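# Grasp point selection on transparent labware: what the depth channel was costing us

June was mostly spent on one question. When a multi-fingered hand fails to pick up a round-bottom flask, how much of the failure belongs to perception and how much to the hand? I had been assuming perception, as most people working with clear glass do, and had put off measuring it.

The setup is the same one I described in the last post. A five-digit hand sits on a single arm, a fixed camera looks over the table, and the task is to take a small flask out of its holder and put it down on the hotplate's heating plate. The grasp planner is a fork of Nustia with our own contact model bolted on. Logging goes through Bemasetti, which I still dislike for its timestamp handling but have stopped trying to replace.

## The baseline

The baseline planner takes a depth image, segments the object, fits a primitive and picks a pregrasp pose from a table indexed on primitive type and size. On opaque objects it works well enough to be boring. On clear glass the depth sensor reports whatever is behind the flask, or nothing, or a smear halfway between the two. The primitive fit then lands somewhere inside the holder and the hand closes low.

I had 3,126 logged attempts to work from, collected over several months with different planner versions. Of those, 115 were unusable (dropped frames, an operator stop before contact, or a missing joint torque stream). I removed them before doing anything else and kept the list, which is in the repository with a one-line reason for each.

The remaining attempts were relabelled by failure stage: wrong pregrasp, wrong closure, slip during lift, bad placement. Relabelling took longer than the rest of the project combined. The old labels had been written by several people and "slip" covered almost everything that ended with the flask somewhere it shouldn't be.

## The method

The change itself is small. We dropped depth for the target object entirely and kept it for the rest of the table. The pose of the flask is inferred from the pose of whatever is holding it, plus a colour-image estimate of the neck and rim. The holder is opaque, strongly coloured and rotationally symmetric, so its axis can be recovered reliably. Once the axis is known, the flask has very little freedom left: a height, a small tilt, and a rotation that doesn't matter.

The rim estimate is used only to correct height and tilt. If it disagrees with the holder axis by more than a threshold, the planner doesn't average the two. It rejects the frame and asks for another one. Averaging was my first attempt and it was worse than either source alone in the cases that mattered, with errors pulled toward a pose that satisfied neither measurement.
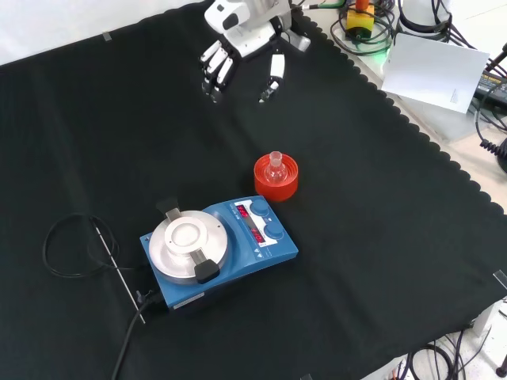 Pregrasp aperture turned out to be the second variable worth controlling. The table in Nustia gives an opening width per primitive, and we had been using the sphere entry with a fixed margin added. That is a poor choice for an opposed grasp, with the four fingers grouped on one side and the thumb alone on the other, as the two sides don't reach contact together unless the palm is offset toward the thumb. With the palm centred on the flask axis, one side touches first and pushes the glass sideways against the holder. The new version computes the offset from the measured closing trajectories of each digit and applies it before descent. It also targets the neck for anything seated as deeply as this flask, where the holder leaves too little of the body exposed for a fingertip to get under the widest part.

## Results

I ran 1,000 simulated trials per condition in Sikano before touching the hardware, mostly to tune the rejection threshold. I don't put much weight on the absolute success rates from simulation. Sikano treats glass as a rigid body with a single friction coefficient, and the fingertip pads as a spring. The ordering of the conditions did carry over to the real arm, and that was what I needed from it.

On hardware:

- Holder-based pose with the old aperture: wrong-pregrasp failures nearly vanished, and wrong-closure failures went up.
- Depth-based pose with the new aperture offset: no improvement I would defend.
- Both changes together: a clear improvement over baseline at every stage except placement.

The rise in closure failures in the first condition was confusing for a day or so. The explanation is plain once the labels are sorted out. Attempts that used to fail early now survived long enough to reach the closing phase, where the centring problem was waiting for them. In the old labels all of this would have been recorded as slip.

So the answer to the question I started with is that perception accounted for most of the failures we saw, and was also hiding a hand problem of respectable size behind them. I had expected the first half.

## Things that didn't work

Background colour. I tried a lighter table covering on the theory that the rim estimator would benefit from a brighter background. It was slightly worse. Glass edges read as bright lines over dark fabric and we have gone back to black.

Polarised light. This works in the literature and may well work here, but the filter cut enough light that exposure times went up and motion blur cancelled the gain. With a better lamp I would try it again.

Fingertip torque as a contact detector. The threshold needed to avoid false positives from cable drag was high enough that the flask had already moved by the time it fired. I have left the code in behind a flag.

## Open items

Placement is unchanged and now dominates the failure count. A round bottom on a heating plate needs the seat in the middle of the plate, and any support clamp standing at the rim limits the approach directions. The planner treats the clamps as boxes with generous padding, so it rules out paths a person would use without thinking. Tighter collision geometry is the obvious next step and I have been avoiding it, as it means remeasuring the fixture each time someone adjusts it.

The holder-based pose also assumes there is a holder. For a flask lying loose on its side we fall back to the rim estimate alone, and the rejection rate climbs to where the arm spends much of its time waiting for an acceptable frame. Engström has a silhouette-based module that might cover this case. I have built it but haven't got it to accept our calibration format, which stores the extrinsics 3 different ways depending on which tool wrote the file.

Relabelled logs and the threshold sweep are in the repository under `june/`. The hardware trials will follow once I've fixed the timestamps.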